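Plalville Shared Kitchen
Progress report to the Monine Fund, spring quarter

The kitchen is open, which is more than we could say in our last report. Members began booking sessions in April, and the 7 a.m. slot, which we had offered mainly as a joke, is the one people fight over. Bakers, it seems, do not share our view of mornings.

We logged 621 hours of paid use this quarter. Most of it went to members from Plalville itself, with a steady trickle from Fluvville despite the bus. The Paterson side of the county remains unmoved by our flyers. We will try different flyers.

Spending is on track except for the grease trap. The county asked for a bigger one, then for the first one back, and we paid for both deliveries. The difference came out of the signage line, so the front door still says "Tile Showroom" and we still get people asking about tile. 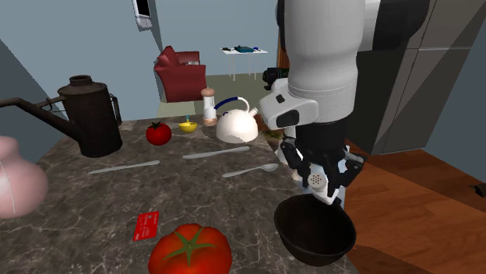
Countertop in dark marble with gray and white veining (computer rendering).

Two of the three classes in the grant plan have run. Food labeling filled up at once. Pricing your product was quieter, and several people left having learned that they were losing money on every jar, so we are calling it a success. The third, on canning safety, waits on the state's approval of our handouts, now in their second round of comments about commas.

Next quarter we plan to finish the classes, extend evening hours and replace the walk-in cooler's door seal. We request no change to the budget, only permission to move what is left of signage into repairs.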